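Wood Floor Refinishing: Frequently Asked Questions

Tallevlow Floor Care refinishes and repairs wood floors in homes and small offices in Prekville and Flimimbridge. The questions below are the ones we get most often by phone. If yours isn't listed, call the shop and ask for Gwenllian Hughes, who handles scheduling and estimates.

Page last updated January 3, 2023.

How do I know if my floor needs refinishing?

Put a few drops of water on the floor in a spot that gets a lot of foot traffic. If the water beads up and stays there, the finish is still doing its job and a good cleaning may be all you need. If it soaks in within a few minutes and leaves a dark spot, the finish has worn through. Wipe it up when you're done.

Gray boards, splinters and bare patches by the doors are also signs that it's time.

What is the difference between a recoat and a full refinish?

In a recoat, we lightly scuff the old finish and put a new coat over it. It takes out dullness and very light scratches. It does not change the color and it won't fix stains or gouges.

In a full refinish, we sand down to bare wood, apply stain if you want it, and build up new coats of finish. It costs more and takes longer. Floors that have been waxed or treated with an oil soap usually can't be recoated, because the new finish won't stick.

How many times can a floor be sanded?

That depends on how much wood is left above the tongue and groove. A solid plank floor can usually be sanded several times. Engineered floors have a thin top layer, and some of them can't be sanded at all. We check the thickness at a floor vent or doorway before we quote the job.

What do you charge?

Our minimum charge is $453, which covers a recoat of one room up to 200 square feet. Full refinishing is priced after a visit. Stairs, closets and repairs are listed on separate lines so you can decide what to leave out. We don't charge for the visit if you live in either town. 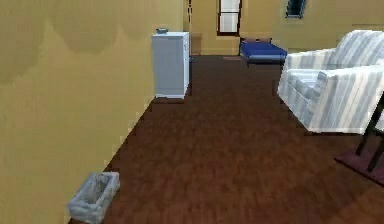

How long will I be out of the room?

Most single rooms take three to four working days for a full refinish. The first day is sanding. Stain goes down on the second, if there is any, and the finish coats follow. A recoat is normally done in one day.

You can walk on a water-based finish in socks the next morning. Oil-based finish needs longer, and the smell is stronger — many customers stay somewhere else for a night or two. We'll write the times for your job on a card and leave it by the door.

Do I have to move the furniture myself?

Yes, in most cases. Every room needs to be empty before we start, including closets if they're part of the job. We can move a few large pieces for an extra charge if you tell us ahead of time. We don't move pianos, aquariums, gun safes or anything hooked up to gas or water.

Take down curtains that reach the floor. Pictures on the walls can stay up, but they will need dusting.

Should I paint before or after?

Paint the ceiling and walls before. Drips are easy to sand off an old finish and hard to get off a new one. Leave the last coat on the baseboards until after we're done, as the edger can leave small marks on them.

Is there a lot of dust?

Our sanders are connected to a vacuum that sits in the truck. It catches most of the dust. We hang plastic over open doorways and cover the vents, and you should turn off the heating or air conditioning fan while we're sanding. Expect to wipe down the shelves once afterward.

Can I pick a darker or lighter color?

Darker is simple. We put three or four stain samples on your own floor after the first sanding pass, and you choose from those. Look at them in daylight and again in the evening with the lamps on.

Lighter is harder. Sanding takes off old stain, but the wood underneath has its own color, and red or brown species will stay red or brown. Very dark stains show dust and pet hair more than medium ones do.

Can you fix pet stains?

Sometimes. Shallow stains sand out. Black stains that have gone deep into the wood won't, and those boards have to be replaced. We buy reclaimed boards from the Chávez lumber yard and try to match the width and species. A replaced board may look a little different for the first year or so.

Do you work in winter?

Yes. December is usually our slowest month, and it's a good time to book if you have somewhere to put the furniture. Small gaps between boards are normal in dry, heated air and most of them close up in spring. We don't fill seasonal gaps. The filler gets squeezed out when the boards swell.

How do I take care of the floor afterward?

Sweep or vacuum with the brush roller turned off. For washing, use a damp mop and a cleaner made for finished wood. Don't use steam mops, vinegar or furniture polish. Wait two weeks before you put rugs down, and stick felt pads under chair legs before you bring the chairs back in. Check the pads a couple of times a year, as grit gets stuck in them.

Can I rent a sander and do it myself?

You can. Drum sanders are heavy and will dig a groove in the floor if they stop moving for even a second. Practice on plywood first. If you only want us for the finish coats, we'll do that, but we need to see the sanding before we agree to it.

How do I book?

Call or stop by the shop. We ask for a deposit of 20 percent on full refinishing jobs over $2,000, and nothing up front on smaller ones. You can change the date without a fee up to one week before the start.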